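Minutes of the Brilleo open day review, May
Item 1. Hanger demonstration (two arms, simulated room)
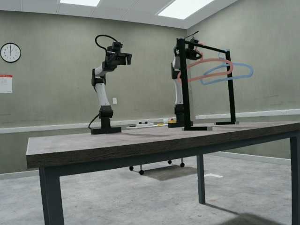

Kiso asked whether visitors could have a go at setting the task themselves next time, as watching had left plenty of them itching to try. Warmly agreed! Tamura will look at a simple start screen.

The meeting was delighted with the turnout: 33 visitors, and 6 of them stayed on for the second showing (which overran, happily). Hangers and rack drew the most questions, mainly on how two arms share one table without bumping.

Item 2. Handouts
All 300 went. Brallell to reprint, with larger type.

Item 3. Next open day
Doors at 4 pm. Tamura to bring the longer hanger run.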